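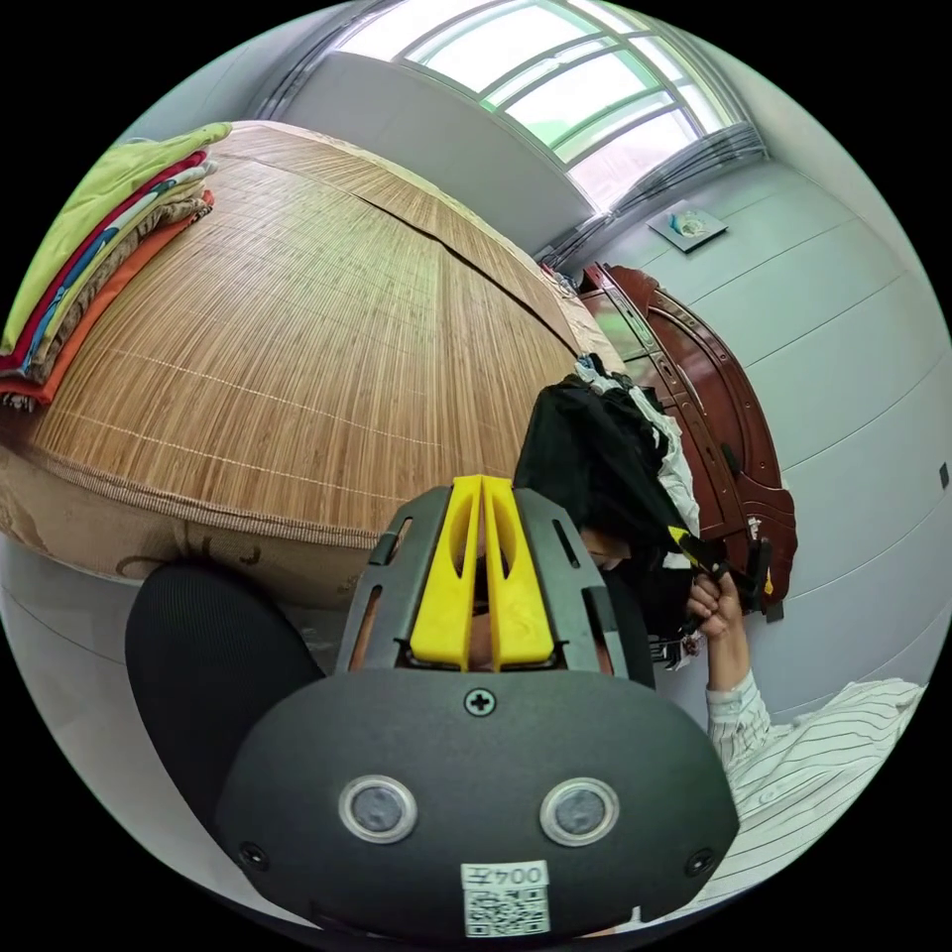 Page 1 of 4

Bilta: what we changed in combat between the test build and now
Speaker notes, Samer Saliba
Thu 6 April, second slot after lunch

Start without the trailer. Most of the room will have seen it. Say my name, say I did combat and controls on Bilta, and move on.

Slide 2. What the game is
Side-view action game for phones. You play a ferry guard working her way up a flooded river. Short levels, usually three or four minutes. Two thumbs, no tilt. Stoseck published it, we made it at Nseir. Mention that the team was small and leave it there.

Slide 3. The first test
We put the test build out to 500 players in June. The numbers looked fine until level four, which is the first level with shield enemies. A lot of people stopped there and did not come back. We read 106 written comments about that level. The word that kept coming up was "late." They pressed dodge and thought the game answered late.

Pause here. Ask who has had this comment on their own game.

Slide 4. It was not input lag
We measured it and the input was fine. The dodge started on the next frame every time. What was slow was the animation. She bent her knees first, then moved. On a big screen that reads well. On a phone, with your thumb over a corner of the picture, you miss the knees and only see her standing still.

Play clip A twice. Second time at quarter speed.

Slide 5. The fix
Move first, bend after. We cut the wind-up from the dodge and put the weight into the landing. Same total length. The animators did not love it, and in the viewer it does look odd. In play it looks right.

Play clip B. If the clip does not run, skip it, the still on slide 6 shows the same thing.

Slide 6. Buttons
Old layout had six buttons on the right side. We now have three. Heavy attack became a hold on the light attack. Item use moved to the top left. We lost the taunt, and a few people still write to us about the taunt.

The dodge button's touch area is larger than the drawing of it. It grows a little more when an enemy is about to hit. Do not go into the math unless asked.

Slide 7. Enemies
We had 37 enemy attacks in the test build. Every one got looked at again with one rule: the warning has to show above the waist, where thumbs do not cover it. The eel boss broke this rule and we had to turn her around so she comes in from the top. That took longer than the rest together.

Slide 8. Zirineck
This was our in-house replay tool. It saves a player's touches and plays them back over the level. By launch we had 1,932 recorded runs. I watched far more of them than I should have. Show the one where the player holds block for a whole level and still wins.

Slide 9. What I would do differently
Test on old phones sooner. Test with the sound off, which is how a lot of people play on the bus. Write down why a button was removed, so the same talk does not happen again two months later.

Controllers: we support them, but levels were tuned for touch first. Pad players find the early levels easy. We have a harder setting for them now, and it is off by default.

Slide 10. Questions
Likely ones: price, other platforms, whether the taunt is coming back. No answer on the first two, send those to Stoseck. On the taunt, say maybe.

Leave slide 6 up during questions. People ask about the layout most.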